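Home | Studio | Catalog | Journal | About | Contact

About Us

2 min read

Dramholm is a small recording studio and record label. Palesa Kruger started it as a studio only, after several years of engineering other people's sessions in rented rooms. The label came later, when a band called Cele finished an album with us and had no one to put it out. We pressed 100 copies and sold them at shows and by mail. That record is still in the catalog.

The studio has two rooms. The larger one is for tracking and fits a full band playing together. The smaller one is for vocals, overdubs and mixing. We record to tape or to computer, depending on the project and the budget. Most bands use both. There is an upright piano, a drum kit and a few amps that anyone booking time may use at no extra charge.

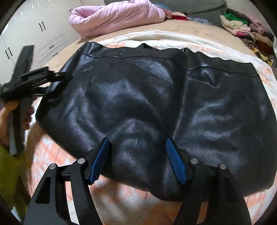

Black faux-leather panel on a blanket

We take on a limited number of releases each year. Artists on the label keep ownership of their songs and their masters. We license the recordings for a fixed term, pay for pressing out of first sales, and split what is left evenly. Statements go out every April. The contract is short and we will send you a blank copy if you ask.

Palesa handles production and most of the mixing. Mastering is done by Kerner, an outside mastering house we have used since the first Cele record. Drurnevon, our distributor, gets the records into stores and onto the streaming services. Mail orders are packed here at the studio.

The Journal is our printed newsletter. It has session notes, lyrics and news of upcoming releases. A copy goes in with every mail order.

We listen to demos, though it can take a while. Send a link to no more than three songs, and tell us where you play live. Please don't send attachments. For studio bookings, write with your dates, the number of players and what you want to record. Mail can be sent to Dramholm, P.O. Box 3472.

Last updated: April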